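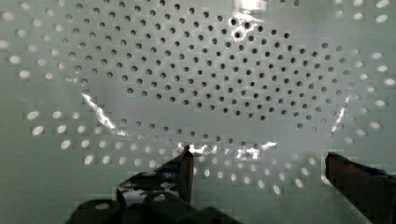 Visits > Housewares > Femham open day

Last updated: 3 May 2023

The Femham open day started in the sample kitchen, where the colanders and strainers are kept. Most have staggered rows of small round holes in the base. Cillian Cullinane said the press line makes 400 pieces a shift - we saw it running for ten minutes. Seconds are sold at the door, cash only. Parking is behind the Brillum building.

Related visits
Gautier enamel works
Masamik spring fair
Brillum showroom, June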